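Última atualização: novembro de 2018

A capacidade em litros é o pior critério para escolher uma mala de transporte para equipamento de imagem, e continua a ser o primeiro da ficha técnica. A Pronar publica o volume exterior; a Pririer, o interior sem divisórias. Os dois valores não são comparáveis.

O dado útil é a carga admissível por pega. Uma mala para tripés e projetores com 14 kg de conteúdo solicita a costura da pega em cada degrau, e é ali que cede. 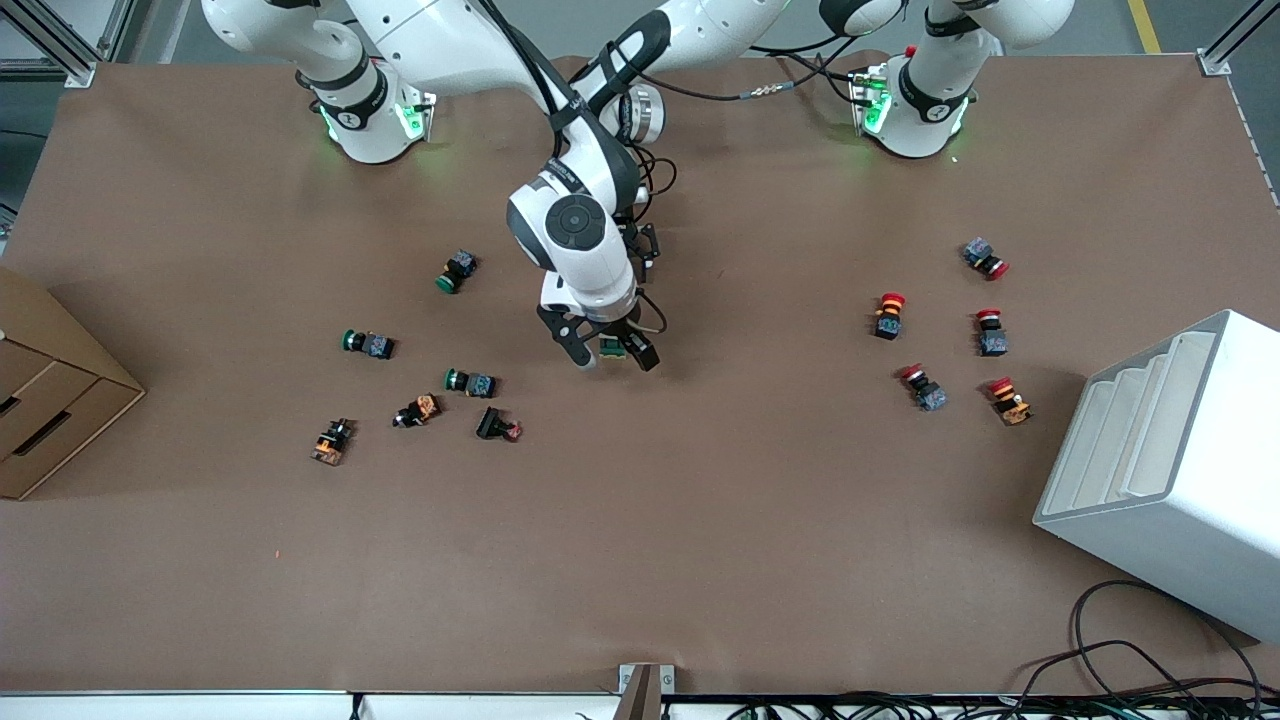

Botão de tampa verde preso numa pinça de dois dedos.

Defendo que os fabricantes indiquem o número de ciclos de elevação até à rotura, com a carga declarada. A Fang já o faz num modelo: 2000 ciclos. Pode discutir-se o método, mas há um número para discutir. Sem ele, pagar mais 300 euros por rodas maiores é um ato de fé.

Comentários

rodas_e_tripes: E os fechos? Os meus cederam antes das pegas.

mjp: A Broltisberg indica a carga por pega desde junho, só no manual.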